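June 4, 2023

Still humming, two days later

My ears have recovered and my calves have not. I stood for four and a half hours at the Fekmont to see Drenitz play the second-to-last stop of their spring run, and I would go back tonight if they'd let me.

Some background for anyone new to this blog. I've been following Drenitz since a friend played me a scratchy live recording in her car, back when they were still a duo with a drum machine and one good amp. They're a five-piece now, with a cello, and they've gotten so much louder and so much stranger. The new record, Voston, came out in March and I've played it while cooking, while commuting, and during one very long dental appointment (one earbud, the hygienist was fine with it). I had tickets the morning they went on sale. 26 dollars! For a band this good! I paid more than that to park at an arena show last year.

The Fekmont is an old movie house and it still slopes toward the stage, so if you're short like me you can actually see things. They took the seats out of the front half years ago and left the back rows in, and the velvet on those is so worn it's shiny. I love it in there. The bathrooms are down a flight of stairs that gets narrower as you go, and the sound is great everywhere except right under the balcony, where the bass turns to soup. Do not stand under the balcony.

The opener was Pacheco, just one guy, Lourenço Azevedo, with a nylon-string guitar and a loop pedal. I'd never heard a note of his before and I'm a little embarrassed about it now. He started with something so quiet that you could hear the ice machine at the bar, and I thought oh no, this crowd is going to eat him alive. They didn't! By the third song he'd stacked up five or six layers of his own voice and people were swaying. He told a rambling story about missing a ferry, lost the end of it, laughed, and went straight into a song that may or may not have been about the ferry. I bought his tape at the merch table. I do not own a tape player. If anybody local has one they're not using, please email me.

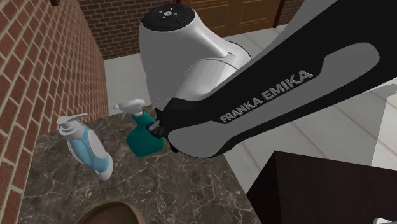
Teal spray bottle, dark marble, Franka Emika arm (render)

Then the changeover, which dragged. Thirty-five minutes by my phone, with a lot of fussing over a cable on the left side of the stage. I spent it talking to a couple from two towns over who had seen Drenitz 14 times between them and were arguing about which one of them had the higher share. They had strong opinions about the setlist. She wanted "Paper Harbor," he said they'd dropped it from the tour entirely, and she said just wait.

The lights went down to nothing and the cello started in the dark, one low note, held so long that people began to cheer and then stopped cheering and then began again. It was the opening of "Salt Road," which is the first track on Voston, but on the record that note lasts maybe ten seconds. I have no idea how long it went on in the room. When the drums finally landed the whole floor jumped, and I mean the floor itself, I felt the boards move.

They played most of the new album, pretty much in order at first and then shuffled around after the midpoint. "Neighbor's Dog" is so much better live. I'd had it down as the weak spot on the record, a little too cute, but they've slowed it way down and given the second verse to the bassist, whose voice is deep and kind of cracked, and it turned into a completely different song. I got goosebumps. "Glass Elevator" fell apart halfway through when somebody came in early, and they stopped, grinned at each other and took it again from the bridge. The second try was ferocious.

The lighting was simple and I liked it that way. Mostly amber from the sides, with one white spot straight down on whoever was singing. For "Tin Roof" they switched on a row of ordinary household lamps along the front of the stage, the kind with pleated shades, and it looked like the band was playing in somebody's grandmother's living room. I'd read that they did this on the tour and had sort of rolled my eyes. I take it back.

The set was 16 songs before the encore. I wrote them down on the back of my receipt and I'll type the list up for the setlist page when I can read my own handwriting. There's one in the middle that just says "fast one w/ claps."

And yes, the encore was "Paper Harbor." I heard the woman scream from three people away. Her husband put his hands on top of his head and left them there for the whole first verse. Everybody sang it, even the bartenders, and the band dropped out for the last chorus so it was only us, slightly flat and very happy about it.

A few things for people going to the final date. Get there for Pacheco, please, he's on at eight sharp. The merch line is shortest during the changeover, and they only take cards. The green shirt runs small (I'm wearing mine to bed, it's that kind of small). There's a hand-numbered print of the album cover, 100 made for the whole tour, and there was a thin little stack left when I walked by, so if you want one I'd go straight there when doors open. I dithered and missed out. Bring earplugs too, the cymbals are bright up front.

I've had the record on all morning and it sounds different to me now, bigger, with that floor under it. Next up for me is the outdoor series at the park, assuming the rain holds off, and I still need someone to split a lawn spot with. Comments are open. Tell me what your fast one with claps was called.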